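# Clearing a table, August round

Ovcombe sells table clearing as a chore machines can already do. Our bench notes from August are more cautious. The log runs to 1,126 grasp attempts, filed under Tererine, and covers bottles, mugs and small toy food.

Squeeze bottles are listed as rigid objects in the planner.

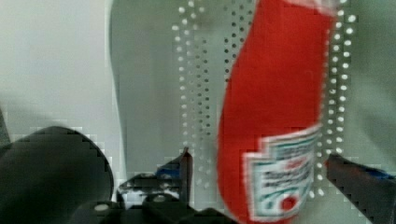

That listing needs changing. A soft wall gives under load, so finger force has to be capped per item - the default of 40 N is too high for a half-full bottle and fine for a mug.

Ketchup bottle lying across a pale green bowl, gripper over both. Stacked items like these must be separated before either can be put away, and the planner still treats each pair as one object.

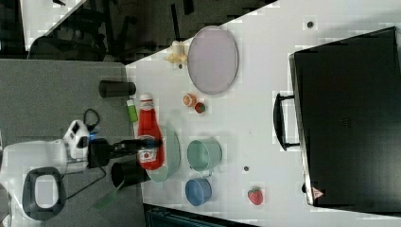
Crisóforo Manríquez wrote back that a kitchen hand would clear the lot before the planner settled on its first grasp, and that he'd judge the thing on cost per table, labour included.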